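Häufige Fragen zur Pflege von Schneidebrettern und Arbeitsplatten aus Holz

Wie oft soll ich mein Brett ölen?
Ein neues Brett von Sitance ölen Sie bitte dreimal in der ersten Woche, danach einmal im Monat. Wenn das Wasser nicht mehr abperlt, ist es Zeit für die nächste Schicht.

Welches Öl ist geeignet?
Wir empfehlen Leinöl, das für Lebensmittel zugelassen ist. Olivenöl bitte nicht verwenden, es wird mit der Zeit ranzig und das Brett riecht dann unangenehm.

Darf das Brett in die Spülmaschine?
Nein. Auch nicht im kurzen Programm. Waschen Sie beide Seiten mit warmem Wasser und wenig Spülmittel und stellen Sie das Brett zum Trocknen aufrecht hin.

Warum sieht mein Brett anders aus als im Katalog?
Holz ist ein Naturprodukt. Kleine Äste, dunkle Punkte und Streifen in der Maserung gehören dazu und sind kein Grund für eine Reklamation. Wer eine sehr ruhige Oberfläche wünscht, kann das bei der Bestellung im Feld «Bemerkung» schreiben.
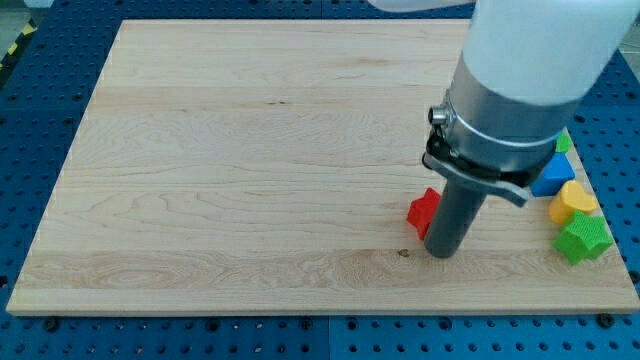 Bei der Serie Jadmont sortieren wir etwas strenger, deshalb ist auch der Preis höher. Die Serie Gilham ist lebhafter und wird nur geölt geliefert.

Mein Brett hat sich gebogen. Was kann ich tun?
Meistens wurde nur eine Seite nass. Legen Sie das Brett mit der gewölbten Seite nach oben auf einen flachen Tisch und beschweren Sie es über Nacht. Kommt die Form nach einigen Tagen nicht zurück, schreiben Sie uns bitte.

Kann ich Kratzer selber schleifen?
Ja, immer in Richtung der Faser. Danach neu ölen, 20 Minuten warten und den Rest mit einem Tuch abnehmen. Ölige Tücher bitte ausgebreitet im Freien trocknen lassen, sie können sich selbst entzünden.

Was kostet das Abschleifen bei Ihnen?
Für ein Brett bis 700 mm Länge 95 Euro, inklusive neuer Ölung. Den Rückversand bezahlt der Kunde.

Wer beantwortet meine weiteren Fragen?
Dalal Yammine vom Kundendienst, am besten per E-Mail und mit der Bestellnummer.

Stand: 3. Februar 2026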